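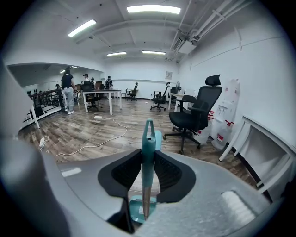 Compensation carbone du vol : Itent ou plantation locale ?

wilmer_p
Bonjour à tous. Notre association envoie 6 étudiants en stage en janvier et le bureau veut compenser les vols. Itent propose des certificats liés à une parcelle de reboisement. Quelqu'un a déjà travaillé avec eux ?
Wilmer Palomino

garrigue34
Oui, l'an dernier. Le certificat arrive vite, le suivi beaucoup moins. J'ai demandé deux fois le taux de survie des plants, pas de réponse.

Yaneth Cárdenas
Chez nous le suivi est correct. Parcelle 601, 3000 plants d'essences locales, un relevé par an avec les pertes indiquées. Il faut demander le relevé de sa parcelle et préciser le numéro, sinon ils envoient la plaquette générale.

garrigue34
Le numéro n'était pas sur mon certificat.

Yaneth Cárdenas
Il est au dos, en bas, à côté du tampon.

tilleul_b
Je reste contre le principe. Un arbre planté cette année met des décennies à stocker ce que l'avion émet en une journée. Autant supprimer un déplacement sur deux et faire le reste en visio.

wilmer_p
Le stage est sur le terrain, pas possible en visio. On a déjà réduit à un seul voyage au lieu de deux.

tilleul_b
Alors dites « contribution » dans vos documents et laissez tomber « compensation ». Le mot pose problème.

Yaneth Cárdenas
D'accord sur le mot, pas sur le reste. La parcelle relie deux bois séparés par des pâtures — même sans parler de carbone, ça a un intérêt pour la faune.

mchl
Regardez aussi Genon. Plus cher, mais ils remplacent les plants morts pendant 4 ans, c'est écrit au contrat. Chez Itent je n'ai rien trouvé là-dessus.

garrigue34
Rien non plus dans le mien, je viens de relire.

wilmer_p
Merci. Je demande à Itent le relevé de la 601 et leurs conditions de remplacement, et un devis à Genon. Je poste les réponses ici.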